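Flosora Two-Arm Bench Kit

I put this kit together so our handling rules come in the box with the arms! Rule one: clear the cables before you jog anything, and keep 30 cm between elbows.

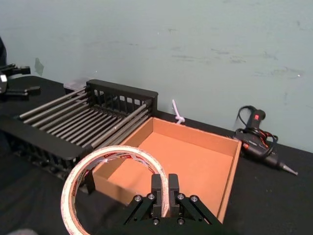

Right gripper at the tape roll, tray behind.

Short fingers, so go gently (I cap mine at 20 percent speed).

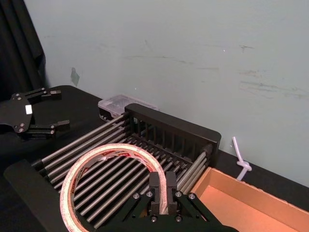
Page last changed: January

Part no. 3237. Read the Kerthorpe bench sheet first, all 14 points, please.

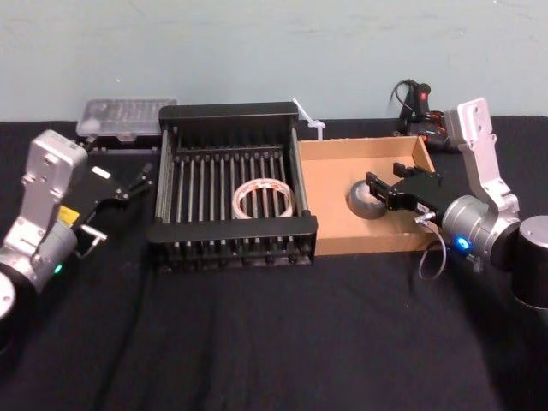 Both arms over the black cloth, rack in the middle.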